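Do I need a written procedure before running a humanoid near people if it only handles soft stuff?

Asked in Robotics & Automation > Rules and good practice
February 2018

Hi all, first post. I'm writing the floor rules for a small shop that's getting a humanoid for tidying tasks (toys into bins, that kind of thing). My boss says that since everything it picks up is plush, all we need is a sign on the door. The vendor, Stidard, sent a 24-page PDF that mostly covers the warranty. Is a sign really enough? And does it matter that the work is on a bed and not on a proper bench? I'd like something I can hand to new people in April that they'll read.
Wungate

2 answers

Guido Grasso
Sign is fine for plush. We ran ours for a year like that at Vindthorpe and the worst thing was a pinched sleeve. Don't overthink it. Check with your insurance though, mine wanted 2,000 in extra cover and wouldn't say why.

Young-sook Gil (accepted)
I'd disagree with Guido on this one, sorry! The toy being soft tells you what happens to the toy. The arm still weighs what it weighs, and a person leaning over the bed to straighten the sheet has their face right where the elbow goes. Your risk assessment has to cover the whole machine plus the job plus the room, and it should be on paper with a date on it. If you want the formal version, start with ISO 12100 for the risk assessment, then ISO 10218 and TS 15066 for the robot side. They're written with industrial arms in mind, so a thing with legs needs extra thought about it falling over (what does it do when you hit the stop? ask Stidard that in writing).

What we do on the Gape project fits on one page, and these are the 4 rules people get quizzed on:

Hands off the bed while the arm is live. If a toy rolls somewhere silly, stop first, then move it.
One person holds the stop button and does nothing else. No phone, no laptop.
Walk the cables before every session. Floor cables are what I nag about most, both for tripping and for somebody yanking one by accident.
Start slow after any change, even if all you did was shift the basket.

As for bed vs bench, a bed is OK, but a mattress gives when you press on it, so don't trust heights you measured on a table. And write down which side is the robot's side.

Our setup:

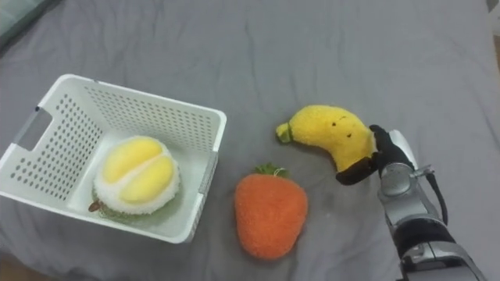
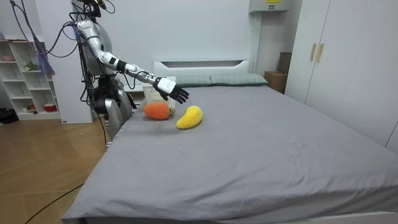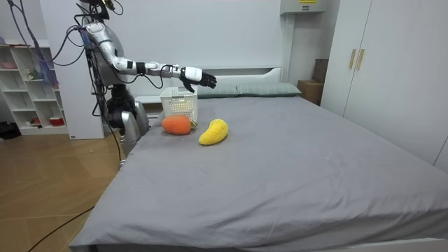 Plush fruit and the white basket on the gray sheet. Floor cable shows in the second and third.

Comment from Wungate: thank you, stealing the stop button rule. Does the same person hold it all day?

Young-sook Gil: no, we swap at every break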